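Student Robotics Club – Kitchen Task Gallery
February 7, 2025

The club's spring project trains a control policy for household tasks entirely in simulation. The environment, named Virkeo, is built and maintained by members. Each episode is limited to 60 seconds of simulated time, and the layout is regenerated from a new seed at every reset. The current set holds 617 episodes, of which 200 are reserved for evaluation.

Kitchen layout with toaster oven, plate and utensil holder on a marble counter. Robot arm in the foreground.

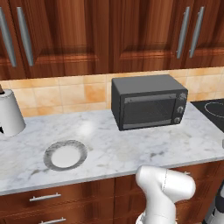 A reader from the Tedach team asks whether the evaluation seeds were fixed before training began, and whether success is judged by the final state or by the whole trajectory. The seeds were fixed first. Success is judged on the final state only – a known weakness, as a policy can strike a cabinet on the way and still pass.

Collision penalties are planned for the April build. Scoring scripts are kept in the Jerkow folder on the club server, along with the logs from all 3 training runs. Runs made before the change will be rescored under both rules.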